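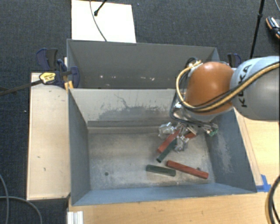 Protective stops on the bin-picking cell: what was found and what has changed

November 26, 2024

Readers of this blog will recall that the bin-picking work at Clarkimbridge was scheduled to move to unattended overnight runs this fall. That step has been postponed. During the last supervised series of 500 pick attempts, the cell went into a protective stop 23 times, and on one occasion the gripper pressed a block into the bin floor hard enough to bend a finger link. No person was near the arm at the time. I nevertheless consider the event a safety matter and am recording it here as such.

The logs show that the stops were not spread evenly. Nearly all of them came when one block lay across another. The grasp planner, which we license from Prolitel, chose the upper block correctly but set the closing height from the lower one. The fingers therefore traveled too far down before they began to close. With blocks lying flat and apart, the same code gave no trouble, and for this reason our acceptance test in the summer did not reveal the fault. That test used single blocks only. I wrote it, and the omission is mine.

A second finding concerns the force limit. The value in the controller was 800 newtons, carried over from an earlier fixture on the Benmoussa project. The value in our written risk assessment was 65. The two had never been compared after the cell was moved. I had signed the assessment on the assumption that the controller matched it.

The red and green blocks are now placed crossed or leaning on purpose at the beginning of each session, and every descent is made at reduced speed with one person holding the enabling switch. 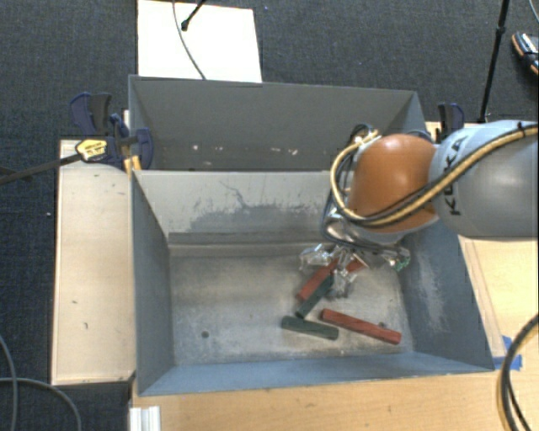
Pranab Marikar wrote in response to an earlier draft that reduced speed would not have saved the finger link, as the arm would only have reached the same wrong height more slowly. He asked that the force limit be corrected before any further crossed-block trials were allowed.

His objection was accepted. The limit was changed to 65 the same afternoon, and the controller settings are now printed and attached to the risk assessment – both pages must be signed together. Anjana Bepari has taken over the review of the planner's height calculation. The replacement finger link is on order from Vumlow, and the bent one has been kept for inspection.

Overnight operation will not be considered again before December.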